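ok laundry thread. all of it is on the bed again, which means I don't get to lie down until it's dealt with

rule I made in January: if it hits the bed it gets folded before I sleep. I have broken this rule plenty

rose sheet, black stuff, jeans. current status:

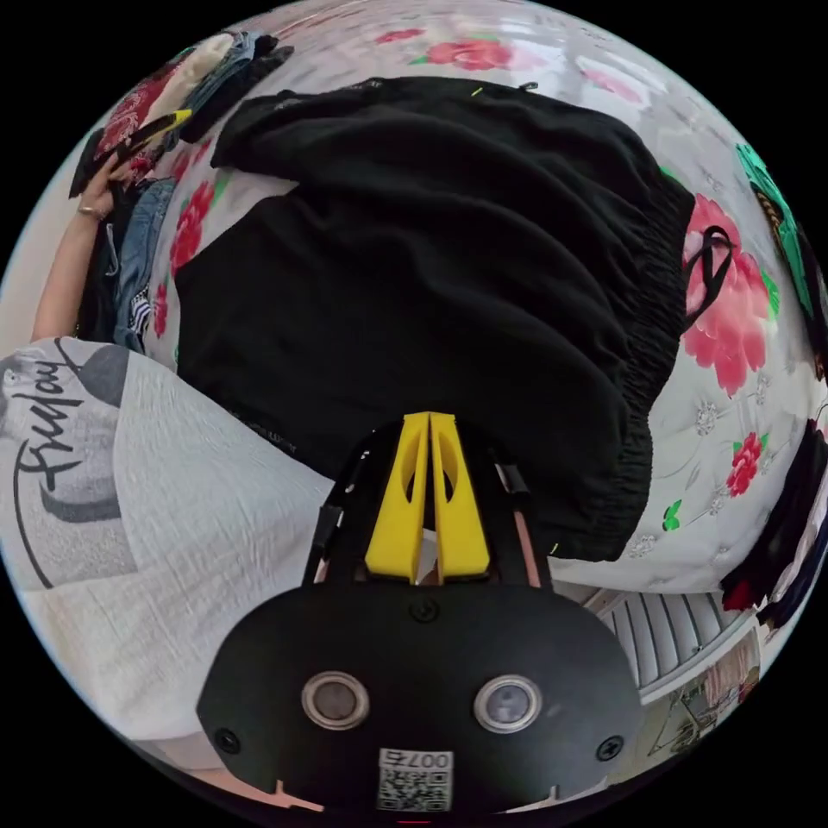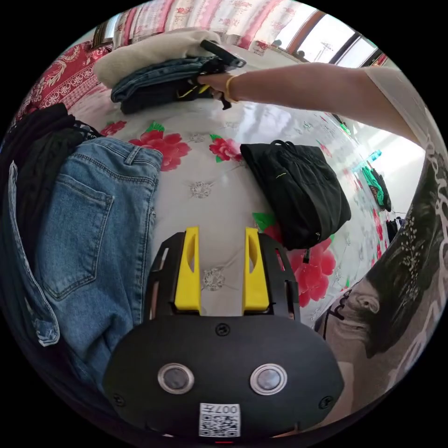 Leszek Czerwiński
writes the small-apartment column at Clodine, folds badly

1/ jeans first. always. they're big and they're easy and you feel like you did something. in half lengthwise, back pockets out, then thirds. done

2/ black clothes are the worst part of any pile. can't tell what is what. is it pants, is it a skirt, is it the thing I was looking for all last week. I pull by the waistband and hope

3/ speaking of. crinkle fabric with an elastic waist does NOT want to be folded. you smooth it, it bunches back up. I quit fighting and just roll those now. waistband first, roll down toward the hem, tuck the end in

4/ someone asked about loops and drawstrings — tuck them inside before you fold. otherwise they catch on the next thing and you drag half the drawer out with it

5/ loose threads: snip, dont pull. pulled one on a good pair of pants once and the hem came down on the bus

6/ t-shirts with a big print, I fold print side out so I can find them. Vilho Savolainen (my editor, hi) says print in, it cracks less. we've been having this argument for 7 months

7/ what I really want is a second surface. looked at the Bellik folding bench, which is nice, but where does it go. the bedroom is 100 square feet and the bed has most of it

so it's the bed

also yes the roses. got asked about the sheet last time too. it's loud, I like it, and a white tee still shows up fine on it. dark stuff even better. plain black bedding was a mistake, lost socks in it constantly

ok the mixed pile is next, the one with everything balled up together. my method is no method — grab from the top, fold it, put it on the stack it looks most like

stacks go jeans / black / tees / whatever. whatever is always the tallest

will post the drawer later if it closes. somebody remind me to buy hangars

*hangers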